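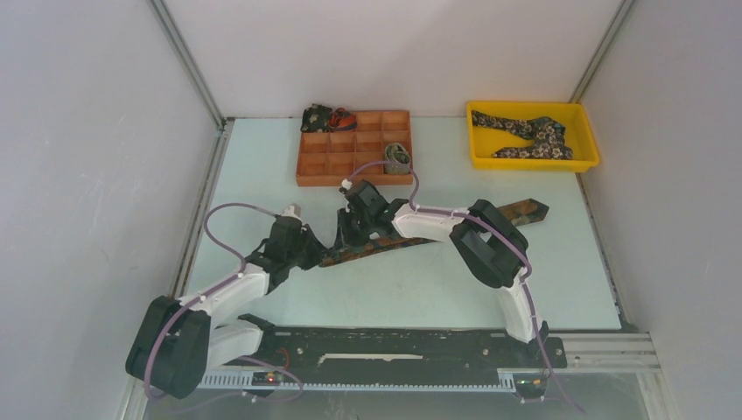
Come roll neckties with us (and get paid for it)

Hi! I'm Amparo Lozano, and I run the two-arm manipulation work at Cundora. I'm looking for people to drive our robots by hand starting in April, and I'd love to hear from you even if you've never touched one before.

So what's the work? We're studying how a pair of arms can learn to handle long, floppy things from people showing them how. Neckties turned out to be a wonderfully annoying test. They twist, they slide, the narrow end wanders off while you're busy with the wide one, and every fabric behaves a little differently. You pick up a tie, roll it into a coil and stand it in one compartment of an organizer. Then you do the next one. Our set, which we call Samonte, needs 3,000 good demonstrations and we're a long way short!

The question I care about most is whether messy starts help. In our first small study, the policy trained on ties laid out straight did fine until a tie landed crooked, and then it kept grabbing at nothing. The one trained on sloppier layouts (same number of rolls) recovered far more often. I want to know if that holds up with more operators and more fabrics, so please don't be too tidy.

Sessions last 2 hours, with a break whenever your hands want one. You'd work 2 sessions a week at our Clirgate lab, mornings or late afternoons. Armindo Henriques does the training, and he's very patient (he taught me, and I was terrible). Most people get their first decent roll before lunch on day one.

You should be 18 or over, comfortable sitting and using both hands for a stretch, and okay with repeating yourself. Left-handers, please apply, we have too few of you. No coding, no engineering degree. If you sew, knit, tie flies or fold laundry for a living, tell me about it, I'm really curious how that carries over.

We pay by the hour, training included, and a bad roll counts the same as a good one for your pay. We record the arm movements and the view of the table, and your name stays out of the data.

To apply, send me a few lines about yourself and the times of day that suit you. A resume is optional. Put "Ellen" in the subject line, that's the name of our sign-up list, and I'll write back myself.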